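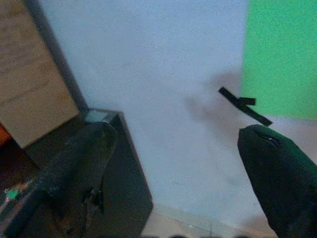 The pale table, with the green panel and the small black cross.

Mar 5, 2018

I slept badly and was up before six, so I had time to sit with the table before work. I want to write down where I am with it, because in December I wrote nothing and later I could not remember what I had decided.

The table is the big problem. When I bought it, the surface was a clean pale gray with a little blue in it, and now it has marks on it everywhere. They are faint, and in the evening under the lamp I do not see them. In the morning, when the light comes from the side, I see all of them. I tried warm water first, then water with a little vinegar, and then the white paste Ylva Sandberg gave me in a jar with no label. She said to rub in small circles and to be patient. I was patient for one evening. Some marks went away and some only moved, I think.

I am keeping the green panel on the right side. I thought about it for a long time. It is a very strong green, and my sister said on the phone that it would make her tired to work beside such a color. For me it is the opposite. When I look up from something small, my eyes rest on it. Also I like how the black pieces look when they are close to it. The little cross was lying there this morning, the long strip with the short one over it near the end, and I looked at it while the coffee got cold.

I still have not found the right word for these pieces in English. In the order from Trorkville they are called "cross parts, small, black", and the order number is 2294, which I write here so that I stop searching for the paper. I ordered 48 of them. They are for the hanging thing I promised for the stairs in Tavby, where every cross will be on its own thread. Ylva thinks white thread. I think gray, so that it disappears against the wall. We did not agree, and we ate cake.

The tan cardboard box must find another place. It has stood in the corner of the table since we carried things up from the car, and each time I need the space I push it a little more, so now it stands crooked. Inside are the old papers from Åberg, the bills and the drawings, and I do not want to open it. If I open it I will read everything and lose the day. Maybe I can put it under the bed without looking inside. My mother would say this is how a person gets a bed full of boxes.

Work was long. We had up to 16 people waiting at the counter after lunch and only 2 of us to help them, and one man was angry about a package to Urier that was not our fault. I was polite. I came home and was not polite to the cat, and then I was sorry and gave her some tuna.

In the evening I tied three threads for practice. The knot must be small and it must sit exactly where the strips meet, or the cross turns its face down. The first one turned down. The second was better. The third I did with my glasses on - I should wear them always for this, but I forget - and it hung almost straight from the door handle.

Tomorrow: buy gray thread, and also white, so there is peace. Ask Ylva what is in the jar. Call the landlord about the window in the hall, which does not close well and whistles when there is wind from the lake.

It is past eleven and I hear it now.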